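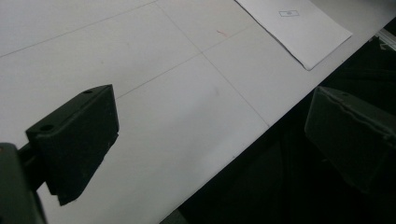 Last updated: April 27, 2020
Posted by the Dremgate allotment blogger

I've been putting off writing about sourdough because everybody and their cousin seems to be at it just now, but my starter is finally doing what it should and I can't keep quiet any longer!

I got going with it back in November, well before the shops ran out of flour, and for weeks it was a jar of grey paste that smelt of nail varnish. I fed it every morning with 50 grams of rye and the same of water, and it sulked. Then I moved it from the windowsill to the cupboard over the boiler and within a couple of days it was climbing out of the jar and gluing the lid on. So if yours is sulking too, try somewhere warmer before you bin it.

My usual loaf now is 374 grams of strong white (an odd number, I know, it's what was left in the bag the first time and the loaf came out so well I've stuck with it), a good handful of wholemeal, a big spoon of starter and enough water to make it properly sticky. Mix it after tea, fold it a few times while the telly's on, then leave it in the fridge overnight. In the morning it goes straight into a very hot pot with the lid on for 28 minutes, then lid off until the crust is darker than you think is sensible. Mine takes 40 altogether but my oven is a grumpy old thing and runs cool on one side.

The pot is a Skament one I bought second-hand and it weighs a ton. You don't need anything fancy, though, any heavy pan with a lid will do as long as the handle can stand the heat (ask me how I found that out). I do love my proving basket, a birthday present from the Drevodum shop, although I went through a stage of not flouring it enough and had to peel the dough off with a spatula. Rice flour sorted that. Ordinary flour just soaks in and sets like cement.

Still on my list is a seeded rye, the really dense sort you slice thin and eat with pickled cucumber. I've had two goes and both were bricks. The birds weren't keen either. The Moradi mill does a coarse rye I'd like to try, but they're only taking orders once a week and I keep missing the slot, so it'll be more white loaves until then. If you've got a rye recipe that works, please leave it in the comments!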